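Orhun Ateş has been told that planning is solved so many times that he no longer argues. "I ask which planning," he says. "Then it gets quiet."

Ateş writes the task planner at Getlow, where two arms work on desktop computers: memory, processor, cables. The team started with a learned policy from Poltton, trained on 1387 runs. He was against it, and he still is, mostly.

"It scored well on their 800 test cases. Fine. Who picked the test cases?"
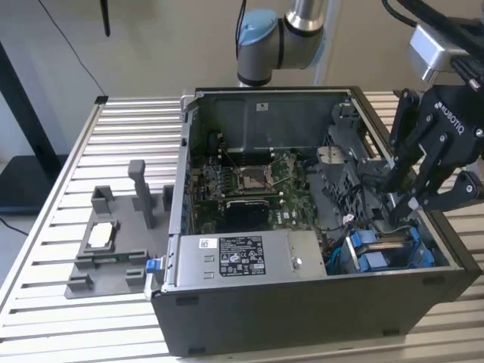 Cables are what he keeps coming back to. A memory module has a known shape and goes into a known slot, he says, so the planner can reason about it. A bundle of cables has no model worth trusting. "The perception stack gives me a confidence score. I've seen it be very confident about a shadow."

His own code doesn't get off lightly. The planner has 13 recovery branches, all written by hand, and he admits two of them may never have fired outside simulation. Prokedach, the simulator they use, will run 1000 attempts overnight. He reads the failures and mostly skips the rest – a success in sim tells him very little.

Would more data fix it? He shrugs. "Maybe. People said that last August too. I'd settle for a log that tells me why the arm stopped."

He is writing that logger now.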